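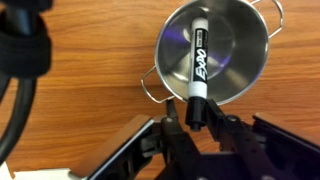 July. By the bench editor, Cavik

Most of what goes wrong with a small robot cell goes wrong at the table. I have looked after cells for long enough to have changed my mind about this. When I started I wanted to look at the controller first, then the joint calibration, then the software. Now I look at how the table is held down.

The case I have in mind is a pick-and-place cell we call Derkari. The work is simple. A gripper takes a marker pen and puts it in a steel pot. The pot is polished and has wire handles that stick out, so it is harder to work around than it looks, and if the pot is a finger's width out of place the pen catches the rim or one of the handles.

In spring the misses started to creep up. The first suggestion was to retrain. The second was to replace the gripper fingers, and we had a set of Shokri fingers on the shelf, so that was done one Wednesday afternoon and it made no difference at all. Then somebody leaned on the table while the arm was homing and we all saw it move.

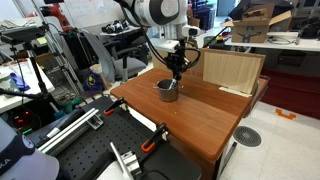

The arm over the cup, with bar clamps on the breadboard beside the table.

My view is that clamps deserve the same care as any other part of the machine. They should be on the maintenance sheet. Ours were not. We had a full page for the arm, half a page for the cameras, and no line anywhere for the bar clamps, although every position the robot had been taught depended on the table staying where it was. People borrow clamps. They take one off for a glue job and put it back a little further along, and they don't think of it as having touched the robot.

There is an argument on the other side and I have some sympathy with it. A cell that only works when everything is bolted to the floor isn't much of a cell. If the cameras are any good, the arm ought to find the pot wherever it has ended up. That is true as an aim. It is a poor way to look after a machine in daily use, when you need to know whether a miss came from the policy or from the furniture. We ran 256 attempts after the fingers were changed and I would not trust any of them now.
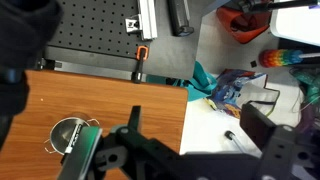 Issue 4, p. 2

Cables come next on my list. The ones at the wrist need enough slack to turn and not so much that they swing into the view of the wrist camera. A strap pulled too tight will hold the bundle nicely at rest and tug on it at full reach. I check this by hand, with the arm powered down, moving the wrist to both ends of its travel. It takes two minutes. I have seen a whole morning go on a dropped camera signal that this would have found.

I am less strict about tidiness than some. The floor of a working lab fills up with bags and boxes and I don't think it does the robot much harm. What I do care about is the backdrop. A sheet of cardboard stood along the back of the table is cheap and does a good job of hiding people walking past, but it has to go back in the same place each time. Mark the table edge with a pencil.

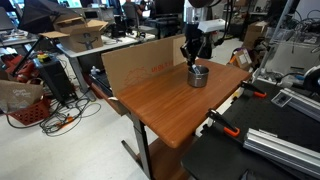 The other thing I would ask for is a log that anyone can write in. Ours is called Cliltitz, after the notebook brand the first one was kept in, and it hangs by the bench on a string. If you move a clamp, write it down. If you swap the pot for another, write that down too, even when the new one looks the same. The entries are dull to read, and the week we went back through them we found the clamp had been off twice.

We put the old fingers back on in the end. The Shokri set is in the drawer again.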